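3.2 Configuration and upkeep of the simulated insertion cell

The cell used throughout this study is a simulated copy of the peg insertion bench at Wodton. It was built so that changes to the gripper, the board and the camera could be tried before any time was booked on the physical bench. The present section sets out how the cell was configured and how it was kept in a usable state over the period of the trials. The learning method itself is treated in Section 4.

The cell consists of a fixed table, a perforated board, a single peg with a flat cap, and a two-finger gripper carried by the arm model supplied with the Nureck package. The table and the floor were left plain so that the position of the board could be checked by eye against the checked pattern behind it. The board is not fastened to the table in the model. Its position is set at the start of each trial from a stored list, and it is held there by a constraint that is released only when the contact force passes a limit of 80 newtons. In early work the board was treated as part of the table, and it was found that hard contacts at the rim of a hole then produced forces that could not occur on the bench.

The fingers were redrawn twice. The first version used the outline provided with the arm model, in which the fingers are straight and of even width. The version now in use follows the tapered fingers fitted at Wodton. The visible shape and the contact shape are stored separately. For contact, each finger is reduced to a small set of convex blocks, and these must be regenerated whenever the visible shape is altered. Failure to do so was the most common fault recorded in the maintenance log – the fingers would look correct on screen while closing on the cap at the wrong height. 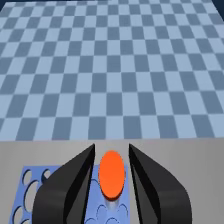

Figure 3. Simulated insertion cell as seen by the working camera. The orange disc stands between the two black gripper fingers, over the blue perforated board.

The working camera is carried with the gripper and its position relative to the fingers is fixed. Its pose was taken from the calibration of the physical bench and was checked again in January, after the bracket on the bench had been replaced. The difference between the two calibrations was 2 mm along the approach direction. This was judged large enough to matter, and the pose in the model was corrected. Trials recorded before the correction were kept but are reported apart from the rest.

A short check is carried out before every batch of trials. The gripper is opened fully, moved to the reference position and closed on a test block of known width, and the reported opening is compared with the stored value. The board is then placed at each end of its permitted range and the camera view is saved. If either part of the check fails, the batch is not started. The check was at first done by hand and was later run by the Auer scheduler, which also writes the result to the log.

Solver settings were found to need more attention than expected. With the default time step, the peg could sink slightly into the rim of a hole and then be thrown clear of the board. Halving the step removed the fault but made long batches slow. The arrangement finally adopted uses the shorter step only while the peg is near the board, and the default step for free motion. The cell is restarted after every 200 trials, as small errors in the position of the board were seen to build up when it was left running.

In all, 2713 trials were completed with the cell in its final configuration. Batches interrupted by a failed check were repeated in full with the same stored positions. The configuration files, together with the log, are held with the project records at Fatmont.

Related items
Contact models for perforated boards: a comparison
Calibration of gripper-mounted cameras at the Wodton bench
Scheduling of simulated trials with Auer
Nureck arm model: notes on finger geometry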